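Keeping wooden chopsticks in a mesh pen cup: good idea or not?

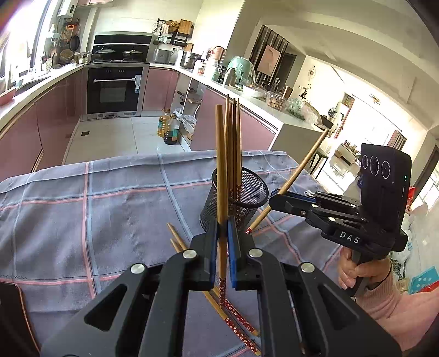 Storing chopsticks on the table, tips up or tips down?

Posted by Filipa Falcão in Kitchen and Dining, 20/01/2021

Hello everyone, I've been reading this board for ages and finally have something to ask. We are a chopsticks household these days (my husband got hooked on noodles and there was no going back), and over time we've built up quite a bundle of them. They used to live in the cutlery drawer, where they rolled around and got under everything, and I could never find a pair that matched when dinner was ready to go out.

So I took a black wire mesh pen holder from my desk, the ordinary round kind, and now the wooden ones stand up in it on the kitchen table. I love how easy it is! Everyone just reaches over and takes theirs. The trouble is that I have doubts about nearly everything else. Should the tips point up or down? My mother-in-law says up, so that they don't sit in the dust at the bottom of the cup, and my sister says down, so that people aren't grabbing the end that goes in somebody's mouth. They've both told me more than once.

The other thing is matching. Ours are plain wood for the most part, but there are some with a red pattern on them, and a pair with a pretty red floral print on the handles that I'd hate to ruin. Once they are all in the cup together I end up pulling out one after another to find two that go with each other, and then half of them are lying on the tablecloth. Is there a trick to it? And is the printed part safe to soak? Thank you in advance, and sorry this is so long.

Matilde Esteves

Hi Filipa, welcome! I went through the same thing when we moved, so I'll tell you what we settled on and you can take or leave any of it.

First, I think the mesh cup is a lovely choice. Chopsticks want air more than anything. I used to keep mine in a tall ceramic jar that my aunt gave me, a beautiful thing, and one September I tipped them all out to wash the jar and there were gray speckles on the ends of the ones at the bottom. I had been putting them away damp, I'm sorry to say, and the jar just held the moisture in. With wire mesh you've got openings all the way around. I'd still dry them first. I roll mine in a dish towel, give them a bit of a rub, and leave them spread out on a rack until the next morning before they go back.

As for up or down, I'm with your mother-in-law, sorry to your sister. Tips up, and then you teach everyone to take hold of them low down, near the rim. Children will forget this, and so will husbands. If you have guests coming, you can always set the places yourself and then it doesn't come up. Do wash the cup too, by the way. Crumbs and dust collect in the bottom of ours and a bottle brush gets them out nicely.

Please don't soak the printed ones! I left a painted pair sitting in the sink overnight and the color lifted off in little flakes. Warm water, a soft sponge, a drop of dish soap, and wipe along the length. If the pattern starts to chip near the end you eat with, I would retire that pair. I use my old ones to hold up seedlings.

Reece Sowerby

rubber bands. pair them up when they're dry, one band round each pair, done. or buy all the same kind and you never have to match anything again

Ilari Rissanen

I'd agree with most of what Matilde wrote, though I keep mine tips down and have never had any bother. I put a folded square of paper towel in the bottom of the cup and change it when I think of it. My reason is mostly that I have a toddler who climbs onto chairs, and I don't care for a bunch of pointy ends standing up at face height.

For the matching, what worked at our house was 2 cups. Everyday plain ones go in the first, and it doesn't matter a bit which you pick up as long as they're the same length. The patterned ones go in the second, and there are only 3 pairs in there, so you can see straight away which belongs with which. We used to have 6 pairs of the nice ones but they do wander off, and I suspect the garden.

One more thing you didn't ask about. If your wooden ones have gone dry and fuzzy at the ends, a tiny bit of food-grade mineral oil on a cloth helps the plain, unvarnished kind. Wipe it on, let it sit for the evening, then wipe off what's left. I wouldn't do it on the printed handles. Any that are splintering should go in the trash.

Filipa Falcão

Thank you all so much! I'm going to try the second cup, and I'll put the floral pair in it tonight. Matilde, I went and looked in the bottom of mine after reading yours and it is now in the sink with the bottle brush. Tips up for now. My sister is coming for lunch soon, so I'll set the table myself.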